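Veller Desk Set – Wired Mouse and Cable Kit, Boxed

Item 315
In stock at Troreo, ships from our own shelves

We have a soft spot for wired things in this shop, so we were very happy when Vindus sent over the first cartons of the Veller set in August. It's a plain black mouse with a cord, a spare black extension cable, and a cardboard box to keep them in. No battery, no charging, no little receiver to lose in the bottom of a bag. You plug it in and it works, and it goes on working, and when you move desks the whole lot goes back in its box.

What we like about it

The mouse is a good middle size. Rodrigo Lorente, who buys for us, has big hands and I have small ones, and we both got along with it for a whole week of invoices (he was slower to give it back than I was!). The click is soft without being mushy, and the wheel has clear steps you can feel. It works equally well on the left or the right, which is rarer than you'd think at this price.

The cord is the part I keep talking about. It's smooth, round and black, and it bends easily, so the mouse doesn't feel like it's on a leash. If you have ever fought one of those stiff cords that springs up against your coffee cup, you'll notice the difference in the first minute. The extension is made of the same stuff and gives you an extra 60 inches, enough to reach a tower on the floor behind a deep desk.

The box

Please don't throw it out! It's corrugated cardboard with a hinged lid, sturdy enough to live on a shelf for years, and I have three of them in my own closet with other things in them now. The lid opens right up and stays out of your way while you pack. A card goes in the bottom, the mouse sits on top of it with its plug tucked in beside, and there's space left over for the extension.

Putting it all away

Fold the cable back and forth in long loops about as wide as your hand, and leave a short tail at each end. Don't wrap it tightly around the mouse – that's what wears out a cord where it meets the body. Put the twist tie around the middle, give it a couple of turns and stop there. It should hold the loops together without biting into them. A bundled cable goes in and out of the box without dragging everything else along.

Black cable bundled with a twist tie, and the open cardboard box:

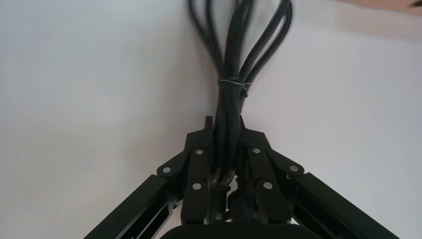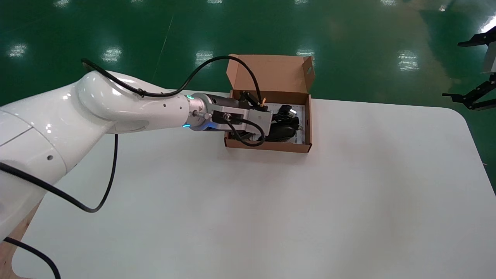
We also sell spare ties in packs, and the Tazi cable labels fit this cord nicely if you have several of these going around an office. One customer bought 2 sets for her front desk and came back for the labels the same afternoon.

Details

Mouse: black, wired, USB
Cord length: 70 inches
Extension: 60 inches, black
Weight, boxed: 161 grams for the mouse and cord, extension extra
Ties: one per cable, reusable
Works with: any computer with a standard USB port, no software needed

Returns and spares

Send it back within 60 days if you don't like the feel of it, in the box please, with the cables tied. Extensions can be bought singly, and boxes too while we have them. For orders of more than ten sets, write to Rodrigo at the shop address and he'll check what Vindus has ready to go.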